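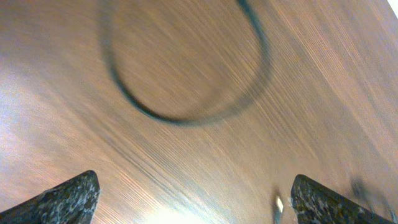
TARKDEN, Feb 14, 2019

Worktable Care and Cable Storage: Guidance for Members

The Tarkden Community Workshop has completed the winter review of its shared worktables. Members who reserve bench time are asked to read the following notes before their next visit. They replace the guidance issued in October.

The wooden tops remain in good condition. Gaétan Robichaud, who oversees the furniture and fittings, has asked that all wiping be done along the grain with a soft, slightly damp cloth. Abrasive pads should not be used on any wooden surface in the building. Spills of glue or finish are to be reported at the front desk the same day, and members should not attempt to scrape them.

Loose cables continue to be the most frequent subject of comments from members. A thin cable left in a wide loop on the tabletop is easily caught by a sleeve or a toolbox, and grit trapped under it will mark the wood. Cables should be coiled, fastened with one of the cloth ties provided, and returned to the drawer at the end of each session. The workshop has purchased 300 ties for this purpose, and members may take two home.

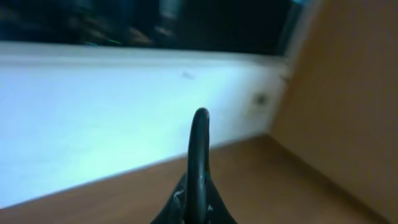

Care of the white panels follows a separate schedule. These surfaces are cleaned on the first working day of the month by staff, and members are asked not to apply tape, putty or adhesive hooks to them. Light marks, such as the faint gray smudge near the middle of one panel, may be treated with plain water and a clean cloth. Solvents are not permitted. Dust tends to settle on the raised ledge along the top, and a dry brush is recommended there. Tools and cups should not be placed on it.

Ansel Villanueva will lead a short session on surface care in the main room. Places are limited to 10, and the session will last two hours. Participants will practice wiping, waxing and the removal of water rings on sample boards. Registration is at the front desk, and there is no charge for current members.

Bench reservations may now be made up to four weeks in advance. Members who are unable to keep a reservation are asked to cancel by noon on the preceding day.

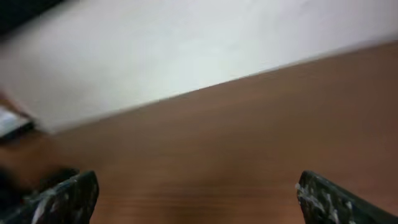

Wooden tabletop with a white surface beyond its far edge.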